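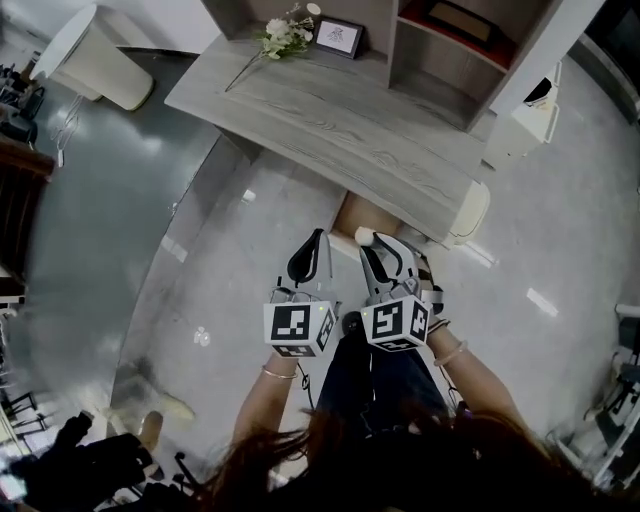

Can hand-held grippers really replace teleop for teaching a tidying task?
Posted by Venla Pelkonen

I run a small workshop in Fodville and we're being pushed to drop our remote-control setup (leader arms, one operator per robot) and have people demonstrate with a gripper in each hand instead. The pitch is that it's faster and you can do it at any ordinary desk. I don't doubt the speed. What bothers me is everything the person brings along. With a marker cube on each gripper and a view from head height, you also get long hair hanging across the bottom of the picture and two human forearms that the robot won't have. Then there's reach. My wrist bends in ways our Dullano arm can't. We have 892 teleop demos already and I'm not keen to throw them out because a salesman likes the new way. Has anyone compared the two on the same task?

Loïc Le Goff
We did, in February, on clearing small things off a desk. Hand-held was quicker to record by a lot. Then we replayed the paths on the arm and plenty of them ran into joint limits, mostly when people reached across themselves. So check every demo against your arm's limits before you train on it, and throw out the bad ones before you brag about how many you have. Tie hair back. If it hangs in front of a cube you can lose the pose for a moment, and the software we used filled the gap with a guess and didn't say so. Keep your teleop set. Ours was slow and jerky but every motion in it was one the robot could do. I'd hold back 4 object layouts nobody trained on and run both policies there. The vendor's success rate won't tell you much about your desk.

Dorian Besson
just use the hand ones, teleop is dead. we switched 2 years ago

Blandine Bailly
Dorian, switched on what arm, doing what? We went back to teleop for anything with a lid. Squeezing by hand, people feel when it's about to slip, and none of that feel ends up in our recordings.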